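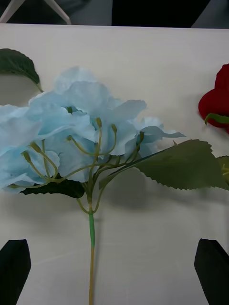 Pale blue hydrangea, artificial, on a white tabletop.

2 min read

Tallach is a language school above a shoe repair shop. Juwita Siregar opened it one September with 80 chairs, bought cheap, and two students. Most of the chairs are still in the hallway.
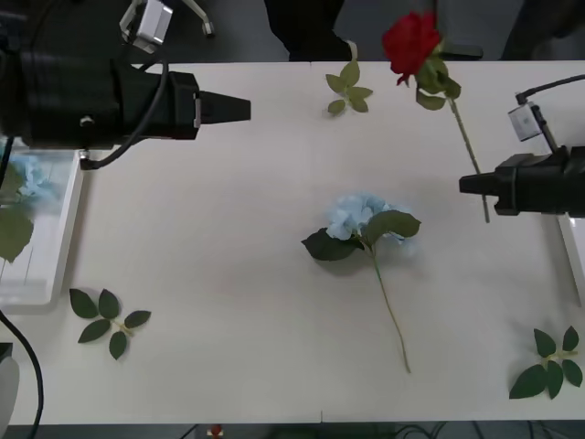
We teach evening Italian and Polish to adults who swore in high school they were done with verbs. Azlan Gunawan takes the beginners. Zahira Menon takes anyone who claims not to be one. Our library holds 600 books, mostly thrillers, and a late fee we have yet to collect.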